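About Zikell

Zikell teaches small wheeled robots to find their way along footpaths, and we do it by driving them there ourselves. One of our drivers sits down with a controller and a screen, takes the robot out for a run, and the robot keeps a record of everything its cameras saw and every little turn of the wheel that went with it. Later it practices from those runs until it can make the same kind of trip with a person watching and ready to take over.

We love this way of working! You don't have to write a rule for every puddle and hedge. You show the robot how a patient person would do it, you show it again on another path, and slowly it begins to pick up your manners.

The company was started by Hadiza Osagie and Cletus Marchetti, who met while fixing farm machinery and kept talking long after the machinery was fixed. Hadiza wanted a robot that could carry supplies between the buildings of a large site without needing a smooth indoor floor. Cletus wanted to build the controller. The first one had two thumb sticks and a bicycle bell (the bell is still on the bench and still works), and the first robot was called Delness. Golness came next, with bigger wheels and a much better battery door.

How we teach

Most of our lessons happen outdoors on plain paths with no painted lines and no curbs. These are harder than they sound. With no line to follow, the robot has to work out where the pavement ends and the grass begins, and that edge can be soft, ragged or buried in leaves. A driver learns to hold a steady course down the middle, ease over early when somebody is coming the other way, and slow down before a bend - small things that a person on foot does without thinking. 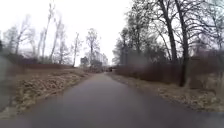

We also record mistakes on purpose. A driver will let the robot drift toward the verge and then bring it back, three or four times in a run, so that it learns what a good recovery feels like as well as a good straight line. Fatima Anozie came up with our way of marking those drifts, and it has saved us a great deal of arguing. The drift itself is left out of the lesson and only the steering back is kept.

Gray weather is welcome. Wet pavement shines in a way that dry pavement doesn't, bare branches look nothing like summer leaves, and a robot that has only been shown sunny afternoons has a lot left to learn. Our drivers own very good raincoats.

The people

Hadiza looks after the lessons and decides which paths we drive next. Cletus builds controllers and is on his fourth design, the Adeleke, which fits smaller hands and has a proper stop button right under the thumb. Ayodele Ogunleye trains new drivers. Binta Ogbonna goes through the recordings, trims out the waiting and the false starts, and sends back notes that everybody reads, even when they sting a little.

New drivers spend their first three weeks at the screen beside someone experienced before they take a run alone. We don't ask for an engineering background. Some of our best driving has come from people who used to steer forklifts or push strollers, and gentle hands count for more than fast ones.

Come and try it

We're always glad to have visitors, and we'll happily put a controller in your hands and let you teach the robot a short stretch of path. Ask for Ayodele when you write to us, and wear shoes you don't mind getting muddy.

Page updated 21/10/2019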